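# Fire Hose Cabinets and Corridor Lockers: Frequently Asked Questions

The following answers are provided for tenants and staff of the Tredham building. They apply to all floors, including the shared corridors leased by Norulix. Questions that are not answered on this page should be sent to the Building Services desk, extension 925.

## General

**Who is responsible for the fire hose cabinets?**

The cabinets, reels, hoses and nozzles are the responsibility of Building Services. Periodic inspection and servicing are carried out under contract by Plultport. Tenants are not required to maintain the equipment and should not attempt to do so.

**How many cabinets are there in the building?**

There are 43, distributed across the corridors, the loading area and the basement car park. Each is listed on the floor plan displayed beside the lifts.

**May a tenant ask for a cabinet to be moved?**

Cabinets are connected to fixed pipework and cannot be relocated as part of an ordinary fit-out. If a proposed layout would obstruct one, the layout must be revised before approval is given.

## Access and clearance

**How much space must be kept clear?**

The full width of the cabinet must be kept clear, together with the floor in front of it and the swing of its door. Furniture, plants, deliveries, bicycles and display stands may not be placed in this area at any time, including during office moves.

**Can small items be kept inside a cabinet for a short period?**

No. Only the hose, the reel, the nozzle and the operating instructions are to be stored in a cabinet. Umbrellas, cleaning cloths, parcels and tools found inside will be taken to the reception desk and held there until the end of the month.

**May notices be attached to the cabinet or its surround?**

Notices, stickers and adhesive hooks may not be attached to any part of the cabinet. Existing labels must be left in place even if they appear worn. Please report a worn label so that it can be replaced.

**Is the neighbouring metal cupboard part of the fire equipment?**

In several corridors a lockable metal cupboard has been installed close to a hose cabinet. These cupboards are separate from the fire equipment and are used by Building Services. Keys are held by Chalerm Chaiyaporn at the services desk and are issued against signature.

## Using the hose

**Who may use the hose reel?**

Occupants who have completed the fire safety session offered each October may use a reel on a small fire, provided that the alarm has been raised and a clear way out remains behind them. All other occupants should leave by the nearest exit.

**Where are the operating instructions?**

A printed sheet is kept with the equipment. Staff are asked to read it in advance and to return it to its place afterwards. Replacement copies are available from the services desk.

**May the hose be used for cleaning or for watering plants?**

No. Use of the hose for any purpose other than firefighting is a breach of the building rules, and a charge of £200 will be made to the tenant concerned.

## Inspection and faults

**What should be checked by floor wardens?**

Wardens are asked to look at each cabinet on their floor once a month. They should confirm that the hose is wound on its reel, that the nozzle is inside the cabinet and that the instruction sheet is present. Scuffs on neighbouring doors and scratches to painted panels need only be noted on the form; they do not require an urgent call.

*Hose cabinet and adjoining wall, corridor level:* 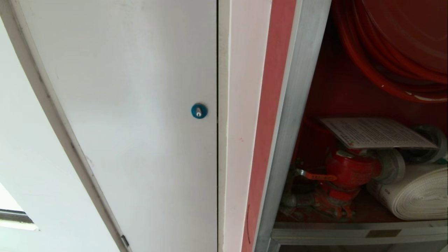
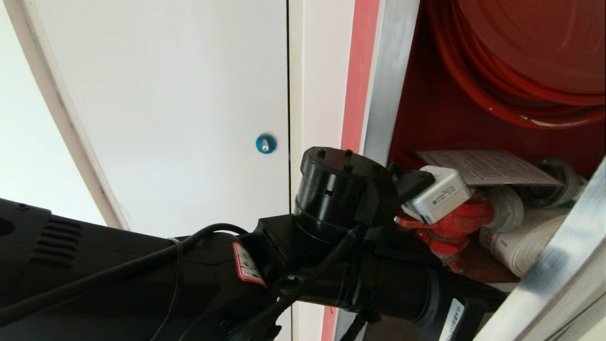

**How should a fault be reported?**

Leaks, missing nozzles and doors that will not open should be reported by telephone without delay. All other faults may be entered on the Meesuk maintenance form, stating the floor and the cabinet number. A reference will be sent by return.

**How soon will a repair be made?**

Faults affecting the operation of a reel are attended to within 2 working days. While a reel is out of service, a tagged notice is hung on the door and portable extinguishers are placed nearby. These must not be moved by tenants.

**Will tenants be told before a water test?**

Yes. Written notice is sent to the named contact for each tenancy. Brief noise from the pipework and a small amount of water on the corridor floor should be expected during a test.

**Who can answer questions about warden training?**

Elli Eskola, Fire Safety Officer, keeps the list of wardens and arranges all training. Appointments may be made through the services desk.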